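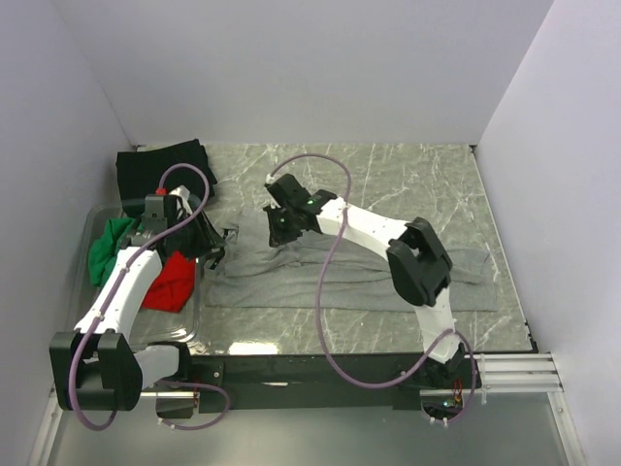 Chapter 7
How a Health Law Passes Through Two Chambers

When people read in the newspaper that "the parliament approved a law on medicines," they often imagine one vote on one morning. The real way is longer. In this chapter we follow one bill on the price of insulin and other daily medicines, from the first draft until the signature. We will call it the Aker bill, after the town where the first public hearing was held.

The bill was written in the office of Gheorghița Neagu, a deputy who had worked as a pharmacist before she entered politics. The first draft had 18 articles. It asked that no patient should pay more than 90 dollars in one month for a medicine on the national list. It also asked the producers to report their prices every July.

7.1 The first reading

In the lower chamber, which has 209 seats, a bill on health goes first to the health committee. The members can change the text, join it with another bill, or simply leave it without discussion. Many bills end in this last way, and the public does not hear about them. The Aker bill was discussed because two parties, which did not agree on taxes or on schools, had both promised cheaper medicines to their voters.

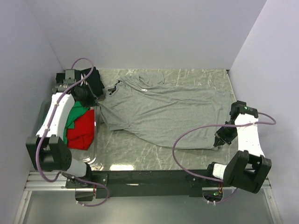
Figure 7.1. A gray short-sleeved T-shirt on a marbled work surface, with two robot arms.

The committee removed the article on reports and added a new one on small pharmacies in the districts of Grorau and Estari. Some deputies were unhappy with this exchange. A compromise of this kind is common, and the student should learn to look for it when comparing two versions of the same text.

7.2 The second chamber

The upper chamber has 88 members and its own health committee. It received the bill in the form voted below, and it put back the article on reports. From this moment there existed two different texts with the same title. The rules say that a joint group must then meet and write one common version, which both chambers accept or reject without new changes.

Before you continue, read again the definition of "amendment" in Chapter 6. We will use it in the next section, where the joint group meets in Lobo.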